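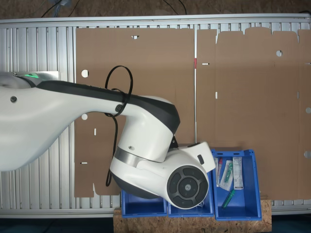 4. Preparing the bench and storage bins

This section covers the layout of a Vellent packing bench before medical consumables are sorted into bins. Complete Section 3 (frame and leveling) first.

4.1 Before you start

Check that you have the following:
Bench frame, aluminum profile, assembled
Flat cardboard blanks for the work surface
Goritz storage bins with smooth floors
Bin platform, particleboard
Label sheet 186

CAUTION: Raw particleboard edges can splinter. Wear gloves when lifting or turning the platform.

4.2 Laying the cardboard

1. Wipe the profiles and the worktable with a dry cloth. Clear the grooves of loose fiber.
2. Unfold each blank completely and press the creases flat by hand. Do not tape the flaps together.
3. Lay the blank with the tabs and notches away from the operator.
4. Check that the sheet lies flat. A sheet that lifts more than 4 mm at any corner must be turned over or replaced.

NOTE: Punched holes and slots in a blank do not affect its use as a surface cover. Small items can drop through them - keep loose packets in the bins.

4.3 Placing the bins

1. Set the platform along the operator side of the bench.
2. Stand the bins on the platform side by side, long sides touching.
3. Push the row back until it meets the stop. Leave 40 mm clear at the front for labels.
4. Apply the labels from sheet 186, left to right.

4.4 Loading

1. Place sealed dressing packets flat on the floor of the left bin. Do not stand them on edge.
2. Place face masks in the middle bin as a stack, all facing the same way. Tuck the ear loops in where possible.
3. Load the right bin according to the Kirirex pick list for the order.

CAUTION: Do not load packets with a broken seal. Set them aside and record them on the reject sheet.

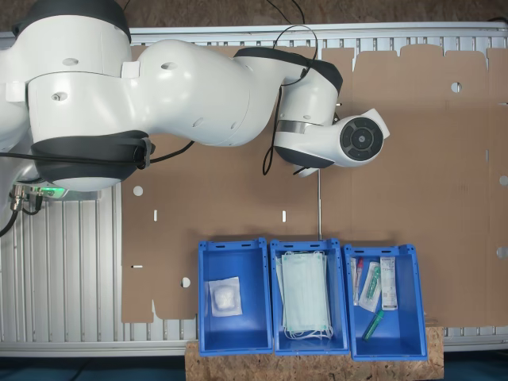

Figure 4. Bins on the platform: sealed packet at left, face masks in the middle.

NOTE: Loops hanging over a bin wall can catch on the next item picked. Check the mask stack each time the bin is refilled.

4.5 Replacing the cover

Replace the cardboard when it is creased, stained or torn. Order blanks from Arumugam by the code printed on the packing slip.

Section revised Sep 26, 2019, U. Stöcker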